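Home | Modules | Handouts | Reading List | Contact

Music Promotion, Handout 4: The Stay-at-Home Session

By now every act with a sofa has filmed a live session on it. Your job this term is to work out which ones sold any records.

Our case is Mockus, a folk-pop duo signed to Trumard. Their album Prererura came out in October and went quiet within a fortnight. The label's answer was a stripped-back version of the single "Grusia", one guitar, two voices and a lamp doing its best.

Points to note:
– The session ran to two takes. They released the first, cough included.
– It drew 2,331 views on day one. The official video, with horses, managed fewer.
– 54 comments, of which 17 asked where the lamp was from.

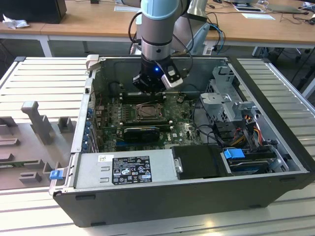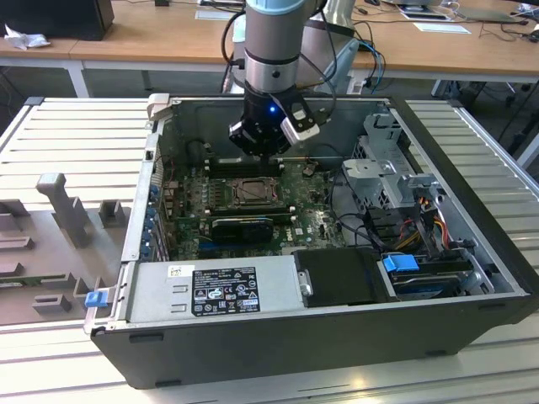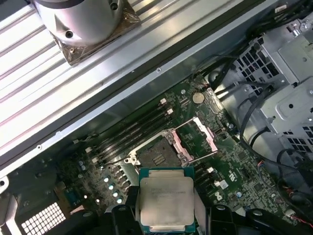
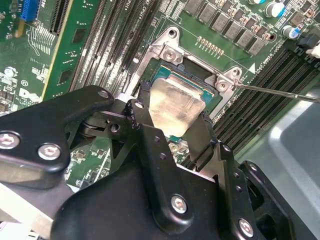

So was it a success? The label said yes, but labels say yes to most things before the royalty statement arrives. Compare the views with pre-saves for the deluxe edition, which barely moved. People will happily watch a song for nothing and then go and make tea.

Timing matters more than students expect. Mockus posted at 7 pm, when fans were home and rival acts were still tuning up.

For the seminar: pick a session by any act and write one page on what it was meant to sell. "Authenticity" is not an answer – you can't put it in a basket. Bring a paper copy, as the projector has opinions.

Share (17) | Comments (2)

fretless_in_fife: Can confirm I watched it twice and bought nothing. Sorry.

modulemoaner: Is the one page single or double spaced?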